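Tedness Property Support
Ticket: Dryer vent and tripped breaker, Losdale, upper unit
Opened: 1 April 2024
Status: Closed

Reported problem
Tenant reports that the dryer runs for a few minutes, then the breaker for the laundry closet trips. Clothes come out damp even when a cycle finishes. The washer on the same wall works normally. Tenant has already cleaned the lint screen and tried a smaller load.

First reply
Please stop using the dryer until we have looked at it. Leave the breaker off. If there is a burning smell at the outlet or behind the machine, call the emergency line and don't wait for a reply here.

Tenant reply
No smell. The outlet looks clean. The hose behind the dryer is the silver foil kind and it's squashed flat against the wall. I can't pull the machine out by myself. I have laundry drying all over the bedroom in the meantime, so a date would help.

Visit 1
Pulled the dryer out and removed the foil hose. It was kinked in two places and packed with lint at the lower bend. Replaced it with rigid pipe and one elbow. Cleaned the wall duct from inside with a brush, 2 passes. Outside flap opens freely now.

Ran the dryer empty on high heat. Breaker held for 40 minutes. Put the machine back with enough clearance that the pipe is not under pressure. Left the ticket open for the tenant to test with a real load.

Tenant reply
Towels dried fine in one cycle. Did a second load right after and the breaker tripped again near the end. Reset it and it tripped as soon as the heat came on.

Visit 2
Opened the panel. The dryer breaker is the original Halvorsen and was warm to the touch with the dryer running. Current draw on the dryer was within the rating on its plate, so the heating element is not the cause. One terminal screw on the breaker was loose and the wire end was discolored.

Cut the wire back to clean copper, fitted a new breaker of the same rating, tightened both terminals. Checked the outlet as well - no damage there. Ran two full loads back to back with no trip.

Work done
- Foil hose removed, rigid pipe fitted
- Wall duct brushed out
- Breaker replaced
- Appliance pulled out and reset, level checked

Parts came from Illier, invoice total 168 dollars. Charged to the building, no cost to the tenant.

Follow-up
Tenant asked whether the other units have the same foil hose. Upper units were all fitted out in 2000 with the same kit, so probably yes. Added to the June inspection list. Please don't push the dryer all the way back to the wall after cleaning behind it - the mark on the floor shows where the front feet should sit.

Attachments (3)
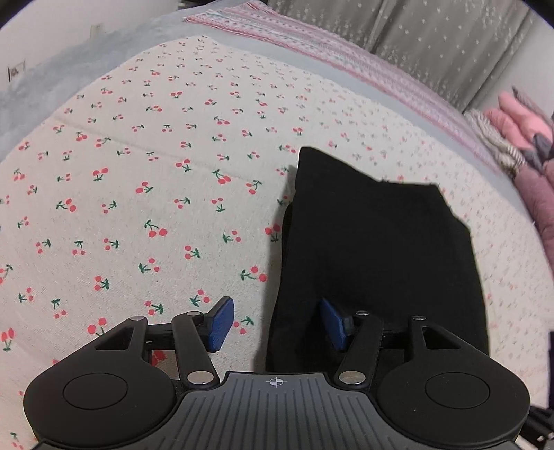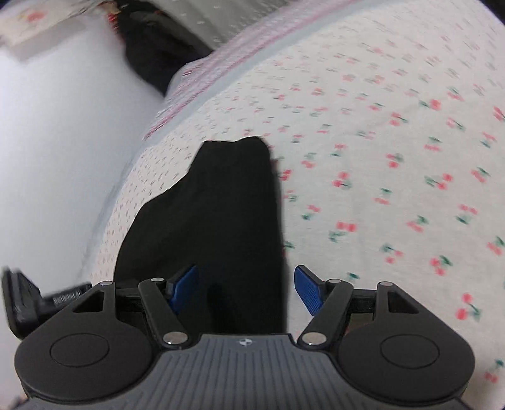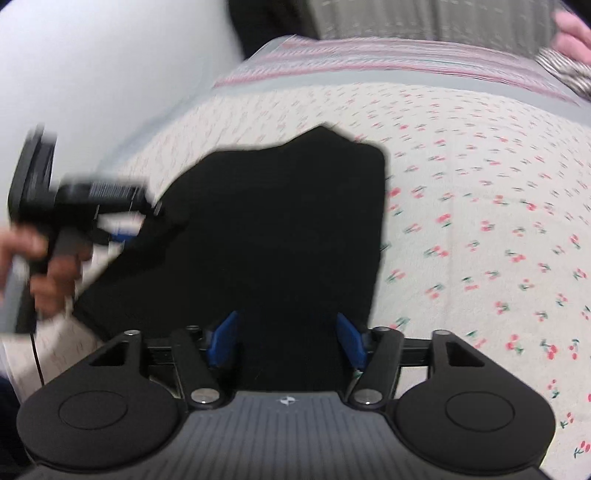

Attachments 1-3: black laundry, bedroom.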